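About Prarnness Workshop

Prarnness is a shared workshop for people who build small robot arms for use at home. We work on grippers, wrist cameras and the software that joins the two.
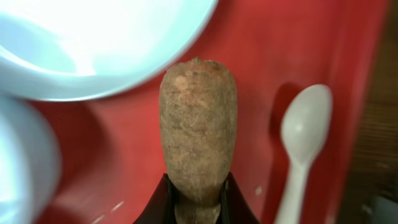
What we build

The current project is Cestach, a bench arm for handling kitchen items and raw vegetables. It has a two-finger gripper in black, with a small camera at the wrist that looks past the fingertips. Most of our grip trials use root vegetables. The skins are rough, the shapes are irregular and no two narrow at the same point. Trials are run on the red table, with bowls and a plastic spoon left out so that the software has to separate the target from ordinary clutter.

The fingers are our own design and are now at version 2. The first version closed in parallel and did poorly on tapered shapes. The present pair angle inwards and are meant to take hold at the narrow end. Drawings and parts lists are kept on the workshop server and are open to all members.

How the project started

Golnar Bahrami built the first arm on a kitchen worktop from spare motors and moved it to the workshop when it outgrew the space. Mojtaba Shahbazi rewrote the motor control the following July. The old control code is still available – it runs on slower boards and a few members prefer it.

Who does what

Mojtaba Shahbazi: motor control, wiring, power supplies
Golnar Bahrami: arm frame and joints
Banafsheh Golestani: camera mounting and calibration
Touran Tehrani: finger design, membership enquiries

Records

Each grip attempt is logged with the camera view, motor current and finger position. The log holds 2,000 attempts, of which 208 have been checked and labelled by hand. Labelling is slow work and new members usually begin there.

Membership

The workshop has 20 places. Members share the benches, hand tools and test arm, and supply their own motors and boards. The build evening is Tuesday. Bench time outside that evening is booked through Touran – please state whether you need the arm or only a bench.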